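So the Prarholm track wants a "heritage" label now and the town council is going to vote on it in January. I've read the whole application. A few thoughts, and I'll try to keep them short.

The claim is that racing at Prarholm goes back 187 years without a break. That's the number on the new sign by the gate too. It's a great number. I'd love to know where it came from.

The application cites one source, a club booklet printed for an anniversary dinner. The booklet cites "local memory." Whose? It doesn't say.

I spent a couple of evenings with the old county papers. The first race I can find was a match between two farm horses on the Otarby road, for a saddle. Otarby is the next town over. You could call that Prarholm racing if you squint, and the club squints pretty hard.

And "without a break"? There's a stretch of 17 years with no meeting in any paper I looked at. No results, no ads, no complaints about drunks on the last train. The grandstand was being used to store hay. Maybe the papers missed a race or two. I don't believe they missed 17 years of them.

Someone will say it doesn't matter, it's just a sign. OK, but the label comes with money. The club is asking for a new rail, a resurfaced home turn and a "visitor experience." Two of those are for horses.

The rail I'm fine with. The old one is in bad shape and riders have been saying so for ages. Pay for the rail out of the safety budget and leave great-grandpa out of it.

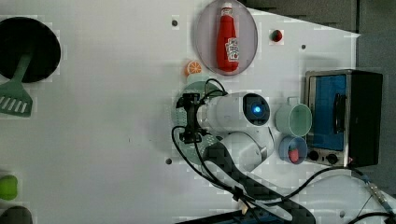 Back to the attendance figures, which are my favorite part. They say the Zunico Cup card draws "a capacity crowd." Capacity of what? The stand holds 400 and I've had a whole row to myself at 2 p.m. with the feature race next up.

The Cup itself is 10 years old, by the way. It's named after a feed company. I like it, it's a decent race over a decent trip, but it's on page one under "living traditions" and I laughed out loud.

Also on page one: the Kuroda Stakes, "run since the earliest days." The earliest result I found has it as a trotting race at Otarby. Different sport, different town — same name, I'll give them that.

I'm not against the track. I've been going since I was a kid and I'll be there for the next meeting, losing money in the usual way. I just want somebody on the council to ask for the minute books before they vote.

If the club has them, scan them and put them up. If they show racing in those missing years I'll take all this back and buy a round at the bar.

Replies are open. Please don't send me the booklet again, I have two copies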